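**Call for participants: tap and bottled water taste panel, Tovcombe**

Mikon is recruiting adults for a blind tasting study of drinking water. The work compares mains supplies of differing hardness with still bottled water. Panel members attend two sessions, each lasting 22 minutes, and score seven samples per session on a printed form.

Applicants must be 18 or over, non-smokers, and free of any cold or sinus complaint on the day. Previous panel experience is not required - a short screening test is given on arrival.
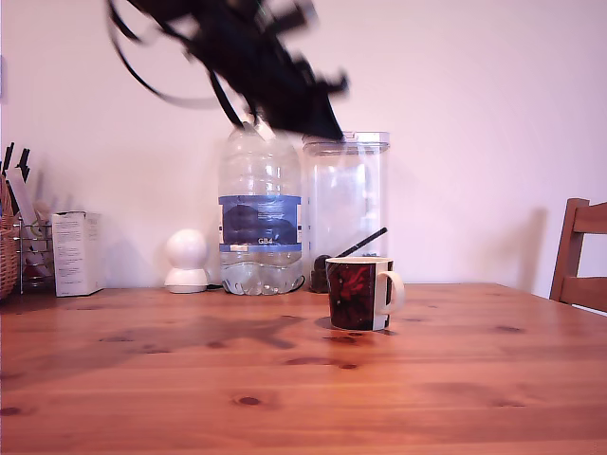 *Water bottle with blue label, marked GB4, on a wooden table.*

Samples are served at room temperature in coded cups. Please avoid coffee, mint and strongly spiced food for two hours beforehand. Travel costs within Tovcombe are refunded against receipts.

To apply, write to Amber Dewulf, Panel Coordinator, at the Mikon office by March 10, 2023, giving your age, postcode and any food allergies. Places are confirmed by letter.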